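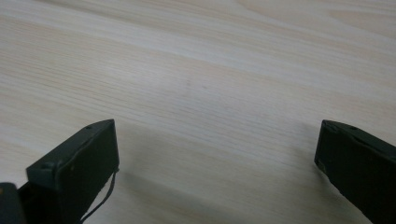
Home Contents Previous Next Glossary
Last updated: July

CHAPTER 7
Clearing the Table

Most people believe they know how to clear a table. They have been doing it since they were tall enough to see over one, and in all that time very few of them have been graded on it. This chapter is going to grade you on it. Bring a cup, a basket and a modest opinion of yourself.

In Chapter 6 we looked at where household objects live when they are not in use, and we met the Balogh kitchen, in which the answer was always "on the table." Readers have written in to defend the Baloghs. Their point is that a table is flat, close by and at a convenient height, and that it would be odd to own one and put nothing on it. We take the point. The trouble is that every object in the Balogh house had taken it as well.

A table is a working surface. That sounds too plain to be worth printing, but it has a consequence that students resist all through the first week of the course. Anything left on a working surface has to be moved before work can begin, and moved again if it was put down in the wrong spot the first time. We call this the double move. The double move is responsible for most of the time lost in a home kitchen, and for a fair share of the chipped cups.

Eleni Matić, who taught the earliest version of this course in the back room of the Cullon furniture store, had her students begin with a pale wooden table and one cup. They were insulted by this. She let them be insulted for a while, then asked each of them to put the cup away. Several picked it up and stood there holding it. They had not been told where "away" was, and it had not struck them to ask before lifting.

This is the first habit the chapter hopes to give you. Decide where a thing is going before your hand closes on it. A cup in the air with no destination will come down on the nearest flat place, and the nearest flat place is the table you were trying to clear.

7.1 The basket

For the exercises you will need an open-topped container. Wire mesh is a good choice for practice, as you can see through the sides and cannot pretend that things are tidier in there than they are. A rectangular one wastes less of the table than a round one. Set it toward the back, where you can reach it with either arm but will not knock it with an elbow. Students who put the basket at the front edge learn to reach over it, and then learn to sweep.
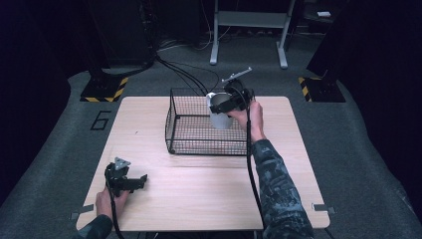

Lower the cup. Do not drop it, even from a small height, and even if it is the sort of cup that can take it. Hold it by the upper part of the side so that the base arrives first and your grip stays clear of the rim of the basket. Let go only when the cup is standing on its own. The common fault here is to let go when you feel finished, and people feel finished early.

The other hand is a subject in itself. Left without a job, it wanders. It picks at things, leans on the table or starts a second task that the first hand then has to rescue. In the early exercises we ask that it stay low and to one side, ready to steady the basket if called on. Students find this much harder than moving the cup. One Rellik household, whose diaries we quote in section 7.4, reported that the idle hand had opened a drawer, taken out a corkscrew and left it on the table, all while its owner was putting away a mug.

7.2 Looking at what is left

Once the cup is gone, look at the table. Look across it from a low angle as well as down from above, as light lying along the surface will show up rings and crumbs that you would miss while standing over it. On a light wood the grain can hide a small mark very well, and it can also invent one. Rub a fingertip over any spot you doubt. If it feels like table, it is table.

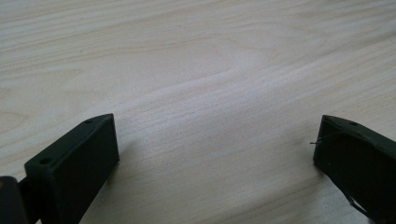

Students ask how clear is clear enough. The Skokmont handbook, from which this course borrowed its first syllabus and most of its bad temper, allows 2 objects to remain on a cleared table and then spends 6 pages arguing over which 2. We allow none for the length of this chapter. You may have your salt shaker back in Chapter 8.

Key terms for this chapter: working surface, double move, destination, idle hand, low look.

Before you read on, clear one table at home, using a single basket, and write down each object in the order you picked it up. Mark with a cross every object you lifted before you knew where it was going. Keep the list. It will be needed in section 7.3, where we turn to the question of what to do with a full basket – a question the Baloghs answered by putting it on the table.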